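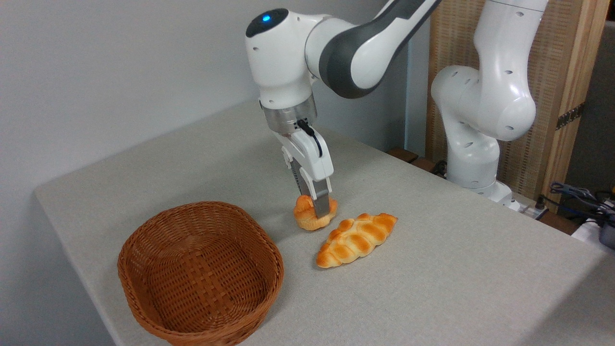

Photo: Peiyu Cheng

Boltside Residents' Forum > Council and Politics > Has the Alliance turned into the thing it replaced?

mulard_lane
I voted for the Boltside Alliance twice and delivered leaflets for them the second time. The whole pitch was that the old parties picked their candidates in a back room and we would get open selections. Now look at the Wannasri ward. Three people applied, the executive removed two of them before the ballot, and members were sent a paper with one name on it and a box for "reopen nominations". If Labour or the Tories had done that we'd have had a leaflet through every door by teatime.

For the record, 1,388 members were entitled to vote and 547 did. Sombat Mahawong is the candidate. I have nothing against him.

PaweenaK
There was a reason for both removals. One had not been a member for the full qualifying period and the other wouldn't sign the group agreement. Both rules are in the constitution, which was passed at a general meeting.

mulard_lane
The group agreement wasn't in the constitution when I joined. It went in last August at a meeting held at half past four in the afternoon. People with jobs don't get to meetings at half past four.

greyheron
I was at that meeting. It was thin, but it was quorate and the papers had gone out. The part people object to is the line saying councillors will vote with the group on the budget and "other matters designated by the leader". That second bit is far too wide. I spoke against it and lost.

stan_upthehill
So a whip, then. They spent four years saying they'd never have a whip.

PaweenaK
It isn't a whip. A councillor can still abstain if they write to the leader first.

stan_upthehill
That is how a whip works, Paweena.

Rukhsana Sethi
I was one of the two removed, so I may as well say my bit. I offered to sign the budget part and was told it was all or nothing. I'd been chairing the Wannasri branch up to that point and I only found out I was off the list when the ballot paper came. No letter, no phone call. I've asked for the minutes of the executive and been told they are confidential to the executive.

I'm not going to stand against Sombat. I do think members should see those minutes.

greyheron
Sorry to hear that, Rukhsana. You should have had a letter at the very least. Under the appeals section they have to give reasons in writing if you ask.

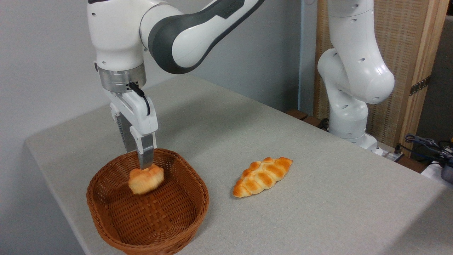
Small bread roll in the robot gripper.

old_tollgate
I'll disagree with most of you. A group that can't get its own people to vote for its own budget can't run a council. We had that with the independents before, when the Vikton Road money fell through on a split vote and the junction is still as it was. Voters want the potholes done and the bins collected. They don't care who signed what.

mulard_lane
Some of us do care. I could have stayed with a party that already had discipline and no open selections. There are two of those available.

old_tollgate
And one of them is what you'll get if the Alliance vote splits. The majority in Wannasri was small last time.

stan_upthehill
The "don't split the vote" line is what the old lot used on us for years. Funny hearing it from this side.

PaweenaK
Practical point, as this is going round in circles. Any member can call a special general meeting with 300 signatures. That would be enough to put a change to the agreement wording to everyone. I would probably vote to keep it as it is, but I'd sign to have the debate.

greyheron
300 is a lot when only 547 bothered with the ballot. The rule was written when we expected to be bigger. Still, I'd sign. I would keep the motion to the "other matters" line and leave the budget part alone. Put both in and you'll lose old_tollgate and everyone who thinks like him.

old_tollgate
You would. I could live with the other line going.

Rukhsana Sethi
Please put the minutes in as a separate motion. I don't want the two mixed up.

mulard_lane
Agreed, two motions. It needs to start at seven or later and be somewhere with a bus back. I'll write a draft and post it in this thread. Samran Paisan did the wording for the original rules, so I'll ask whether he'll look it over.

stan_upthehill
I let my membership go in the spring, so I can't sign. Will I be able to sit in?

PaweenaK
Former members can attend if the chair allows it. You'd have to rejoin to vote.

stan_upthehill
I'll watch from the back, thanks.

We use cookies to keep you logged in and to see which boards are being read. By carrying on you accept our cookie policy. Accept | Manage settings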